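双腕ロボットの世話係(シミュレーション環境担当)募集

Utanceでは、家の中で働く双腕ロボットの動作検証をシミュレーター上で行っています。このたび、機体1台の設定と手入れを任せられる方を1名募集します。油で手が汚れることはありません。その代わり、目と肩は確実に疲れます。

主な仕事
・左右の腕とグリッパーの初期姿勢の設定、可動範囲の見直し
・関節パラメーターと衝突判定の点検
・機体側の視点の位置と傾きの調整
・夜間に止まった試行のログを読み、朝までに直すか、朝になってから直す

現在の検証環境は「Irnero」と呼んでいます。タイルの壁と赤い壁に挟まれた、設計者の良心を疑いたくなる狭さの空間です。設計者は社内にいますので、入社後に直接どうぞ。 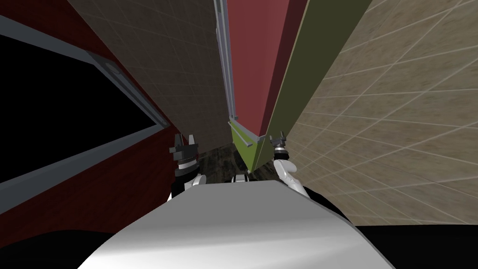
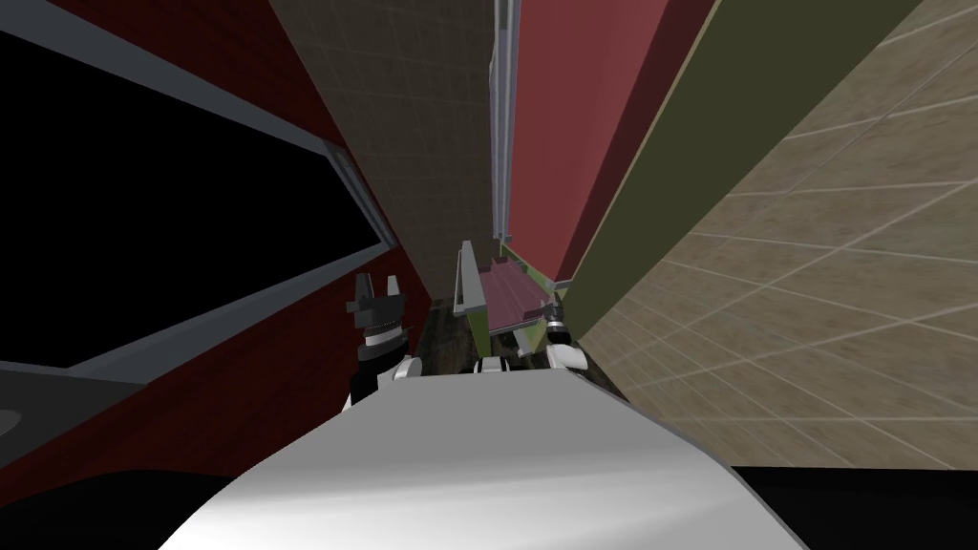 どちらもIrneroで、機体側から見た両腕と胴体

腕を前に出した姿勢で壁や自分の胴体とどう折り合いをつけるかが、当面の課題です。グリッパーの角度を少し変えると、別の関節が文句を言います。その文句を36列の表から読み取るのが日課になります。表の列名は歴代の担当者の趣味でつけられており、統一する予定は毎年あります。

応募条件
・ロボットの運動学の基礎がわかる方(実機の経験は不問)
・Pythonで他人の書いたコードを直したことがある方
・同じ動作を69回見ても、70回目をちゃんと見られる方

あると助かるもの
・物理エンジンの設定ファイルを手で書いた経験
・社内ツール「Quaye」への寛容さ。保存ボタンが2つあり、片方は保存しません

待遇
・契約期間は14か月、更新あり
・週3日まで在宅可
・時給4000円
・椅子は良いものを支給します。机は普通です

選考は書類、課題、面談の順に進みます。課題では、わざと調子を崩した腕の設定一式をお渡しします。直しきれなくても構いませんので、どこをなぜ触ったかをメモに残してください。メモのほうを先に読みます。

応募は2025年3月17日の正午まで。採用ページのフォームから、職務経歴書と、これまでに直したもののうち一番地味なものの説明(書式自由、1ページ以内)をお送りください。書類の結果は、通過の有無にかかわらずメールでお知らせします。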